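Against the Fruit Bowl

There is a school of home advice that treats a dish of fruit on the table as a moral achievement. Put the fruit where people can see it, the advice goes, and people will eat the fruit. Your children will walk past the cookie tin and reach for a pear. I have been hearing this for 20 years, I have followed it for most of them, and I would like to register a complaint.

I should say where the complaint started. Last September a catalog from a housewares company called Zistside landed in my mailbox with an entire spread on what it called the table harvest. The idea was that you buy a wide ceramic dish, you set it on a good cloth, and you pile it with whatever you brought home from the market. Fruit, vegetables, a few leaves if you have them. The copy promised the household would graze. I don't want my household to graze. I want it to sit down at six-thirty and eat what I cooked. But the spread was handsome, and I noticed that in the whole thing there was no knife, no napkin, no peel, no pit, and no place to put any of those. It was fruit as it looks before anybody has a use for it.

That is my main objection to the fruit plate, and it's a practical one. An orange is a job. You need a knife or a good thumbnail, you need somewhere to put the skin, and you need to wash your hands when you're done. Setting six of them out in the middle of a table doesn't make the job any smaller. It only moves it away from the sink and the trash can. A person who wants an orange will get one from the refrigerator drawer, and a person who doesn't want one won't be talked into it by a centerpiece.

The bananas are another matter. I will grant that people take bananas off a plate. They take them on the way out the door, because a banana comes with its own handle and wrapper. But they take them only during a window that in my kitchen lasts a day and a half, and before and after that window the banana just sits there being looked at. Too green on Monday's shopping, too spotted by the time anyone remembers. And it doesn't keep its condition to itself. Bananas give off ethylene gas as they ripen, and the gas hurries along whatever is lying near them. So the one item that might get eaten is busy shortening the life of its neighbors.

Then there's the tomato question. I have gone back and forth on it more than I'd like to admit.

A tomato should not go in the refrigerator until it is fully ripe, and many cooks would say not even then. Cold flattens the flavor and turns the inside mealy. So the tomato has to live out somewhere, and since the fruit is already out, the tomato gets put with the fruit. I see this in nearly every house I visit. It's a sensible arrangement until you think about what it does to the plate's supposed purpose. If the plate is there to tempt people into eating by hand, the tomato is a false offer. Hardly anyone in this country picks up a whole round tomato and bites it like an apple. My grandmother did, with salt, over the sink. The rest of us are saving it for a sandwich, and we get annoyed when it's gone. So a plate with tomatoes on it is partly a snack and partly tomorrow's lunch, and you need to have lived in the house to know which part is which.

My own table is no better. For years we used a shallow stoneware dish from a shop called Sýkora, bought on a trip and carried home in a sweater. It's a lovely thing and a poor container. Anything round that you set on it wants to leave. You put down four oranges and the fifth pushes the first one off, and it rolls until it finds a chair or the dog. A deep bowl would solve the rolling, but a deep bowl has its own trouble: whatever is at the bottom stays there until it leaks. I have lifted a perfectly nice layer of clementines and found underneath them something gray and soft that I had to remove with a paper towel and my eyes shut. At least on a flat plate the bad one has nowhere to hide.

The household magazines have noticed this, and their answer is to sell you something. Gronddale makes a two-tier wire stand. Zukuden makes a bamboo rack with a hook for the bananas, so that they hang in the air like coats. I have owned both. The stand took up the space of a dinner guest, and the hook worked until the stems dried out and the whole bunch dropped at two in the morning. We thought someone had come in through the window.

And what about the cloth? The table harvest people insist on a cloth, and I'm of two minds. A plain white one makes fruit look like an altar offering and shows every drip. A busy one is kinder. A strong blue pattern does something good for anything orange or red; you hardly have to arrange the fruit at all, which suits me, because I can't arrange things. It also forgives juice. But a patterned cloth is very good at hiding a puddle, and by the time you find it, it has gone through to the wood. I have a ring on my table that I date to a plum.
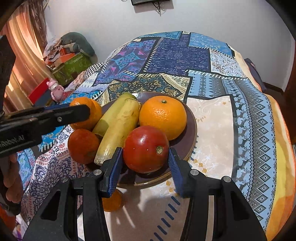
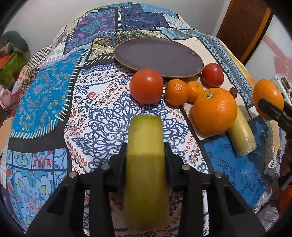
Oranges and tomatoes, a dark plate, a blue patchwork cloth.

I don't deny the pleasure of the color. Orange against blue is about the oldest trick there is, and it still works on me every time I walk into a room. If the fruit plate people would simply say that — it's pretty, it cheers up a dull table in February, you'll enjoy glancing at it — I would have no quarrel with them. Flowers don't get eaten either, and we don't demand that a vase improve anyone's diet. What I can't stand is the claim of usefulness laid on top of the prettiness, as though it would be shameful to put something on a table only because it looked nice there.

The usefulness claim has a cost, too. It makes people overbuy. A small plate of fruit looks stingy, so you fill it, and once it's filled you have to keep filling it, and before long you are buying oranges to keep up appearances. I kept a list for one winter, taped inside a cabinet door, of every piece of fruit I bought for the plate and what became of it. The count was 100 by the time I quit. Of those, 51 were eaten as fruit by a person standing or sitting near the table. The rest went into muffins, sauce, a pitcher of something nobody finished, or the compost. I know that half is better than none, and friends have told me so with some force. But I never threw away half of what I kept in the drawer, where it was cold and dull and I bought it only when we ran out.

A neighbor of mine argues the opposite, and in fairness I'll give her case. She says the drawer is where produce goes to be forgotten, and that she once found a cucumber in hers that had turned to liquid inside its own skin. What she can see, she uses. She sorts her plate each morning with her coffee: feels every piece, pulls the soft ones for the blender, and turns the others so they don't rest on one spot. It takes her a minute. I believe every word of it, and I'd point out that what she is describing is a person who pays attention to fruit. She would do fine with a drawer. She'd do fine with a bucket. The plate gets the credit for her minute of work, and the catalog sells it to people like me, who won't do the minute.

If you're going to have one anyway, and I know you are, I'd keep it small. Three or four things, all of which can be eaten right there without a cutting board. Small mandarins are ideal, since the skins come off in one or two pieces and a child can manage it. Leave the big navel oranges in the cold. Put the tomatoes on the windowsill or the counter, stem side down, where it's understood that they belong to the cook. Give the bananas a spot of their own. Grapes only if they're washed, and only for company. And set an empty saucer next to the plate for the peels, which no catalog has ever shown and which has done more to get fruit eaten in my house than any dish I've paid for.

The Sýkora plate is still on our table, by the way. Just now it's holding the mail, a roll of tape and one lemon, which I bought for a fish I haven't cooked yet.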